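Golton Snowshoe Trails: FAQ

When do you open?
December thru March, snow permitting. Gate opens 9 am. Last start 2 pm, no exceptions, even if you're fast.

Do I need a pass?
Yes. Buy at the Nivwood desk or online. Keep it on you, rangers do check.

Can I rent snowshoes?
Yep. 400 pairs, all sizes, kids too. Gone by noon over the holidays so reserve. Poles included. Gaiters are not.

Is there anywhere to warm up?
Nivwood hut, bottom of the Gallagher loop. Stove, benches, restrooms. Cash or card. 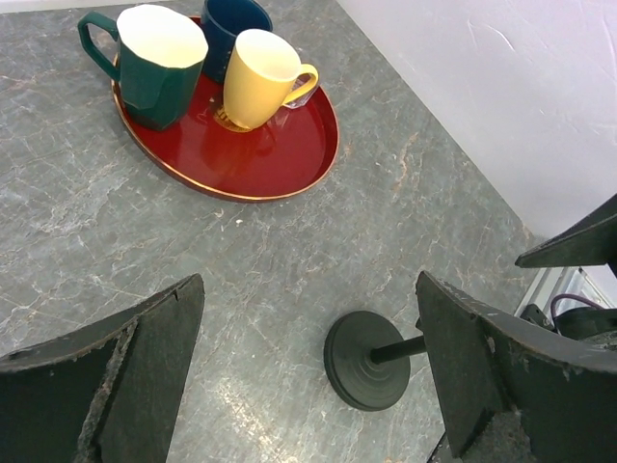 Mugs on a red tray.

How high does the trail go?
Hut is at 1127 feet, top of the ridge is 2923. Gallagher loop stays low. Ridge route is a real climb, allow five hours.

Dogs?
Gallagher loop only, on leash. Not on the ridge. Pick up after them please, it doesnt melt away.

What should I wear?
Layers. Waterproof boots, wool socks, no jeans. Spare gloves in a dry bag.

Can I walk in regular boots?
No. Boot holes wreck the track for everybody else.

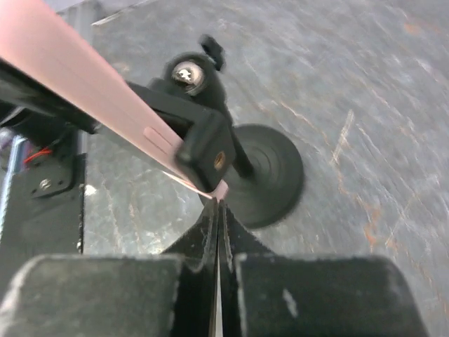
Tradus wrote in to say the ridge route was icy past the second bridge and his rental snowshoes slid on the side slope, so could we list which pairs have the bigger crampons. Good point. Ask for the ridge model at the desk, same price.

Refunds?
If we close the trails, full refund. If you change your mind, credit til the end of the season.

Is there cell service?
Parking lot yes, ridge no. Download teh map first.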